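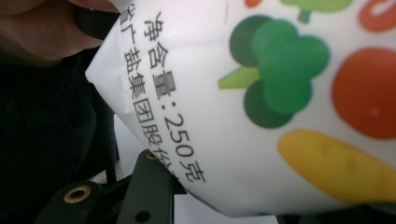
Figure 1. Net content statement on a package from a salt group company, 250 grams, printed on the curve of a flexible pouch.

Packaging and Labeling, Unit 5: Net Quantity and Fill Control
Handout revised July 12, 2019

5.1 Terms

Net quantity is the amount of product in the package, without the wrapper, liner, tray, clip or any other packing material. Gross weight is the product plus all of that. Tare is the difference between them. Students tend to mix up tare and allowance, and the two are kept apart in this course. Tare is a property of the packing material. An allowance is a permitted shortfall in a single package.

Nominal quantity (Qn) is the figure declared on the label. Actual quantity is what a scale finds in one package after tare is removed. The average requirement applies to the lot: the mean actual quantity must not be less than Qn. The individual requirement applies to each package – no package may fall short by more than the allowance, apart from the small number the sampling plan permits.

Both requirements have to be met. A lot with a good mean and a wide spread can fail on individuals. A lot with a narrow spread centered just under Qn fails on the mean.

5.2 Tare in practice

Used dry tare is the cleaned and dried packing material from an opened package. Unused dry tare is taken from stock on the filling line. For dry powders and crystals the two should agree closely. For wet or oily goods they often don't, and the inspector's procedure has to state which one was used.

Weigh tare samples one at a time and record each value. A pooled weight gives a mean but hides the variation. If the variation in tare is large compared with the allowance, a single average tare can't be applied to the whole lot, and each package must be opened.
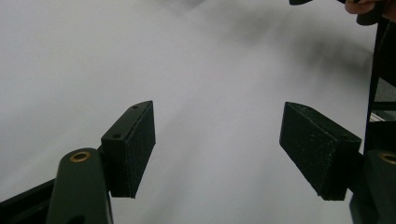

Check the scale before the first reading and after the last. It should stand level, away from drafts, and be zeroed with the pan empty. Record the division size. A scale whose division is coarser than one fifth of the allowance isn't suitable for the individual test.

5.3 Worked case: the Ralby line

Ralby packs a granulated product in pouches with Qn = 928 g. The filler is a Nuveo auger unit. A sample of 35 pouches was drawn from one lot in June and weighed at the Jandgate lab.

Mean actual quantity: 930 g
Sample standard deviation: 5 g
Packages below Qn by more than the allowance: none

The mean lies 2 g above nominal. The standard error is the standard deviation divided by the square root of the sample size, in this case 5 / 5.92 = 0.85 g. The mean is therefore more than two standard errors above nominal, and the lot passes the average requirement.

Overfill, or giveaway, is the cost side of the same number. At 2 g per pouch the giveaway is 0.22 percent of nominal. Lowering the target fill would recover part of it, but the gain is limited by the spread. Reduce the spread first, then move the target.
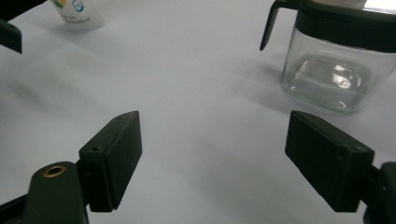
5.4 Moisture

Hygroscopic products take up water through imperfect seals and may gain weight after packing. Others dry out and lose it. The declared quantity doesn't change in either case. Where loss is expected, the packer sets the target high enough to cover it. The Mrema tables (reader, appendix B) list moisture loss by product group and storage time. Read the column for the barrier film in use; values for plain film are considerably higher.

5.5 Placement of the statement

Points to check on artwork before release:

Unit symbol follows the figure, on the same line.
Character height meets the minimum for the declared quantity.
Contrast with the background is adequate after printing, as well as on the proof.
Statement is clear of seals and fold lines once the pouch is filled. Flat artwork does not show this. Ask for a filled sample.

5.6 Exercises

1. Repeat the calculation in 5.3 with a standard deviation of 8 g. State whether the mean is still more than two standard errors above nominal.
2. A lot has a mean exactly equal to Qn. Describe how it could still be rejected.
3. Find the giveaway in kilograms for 10,000 pouches at the fill given in 5.3.

Bring your working to the next session. Unit 6 covers check-weighers and reject settings.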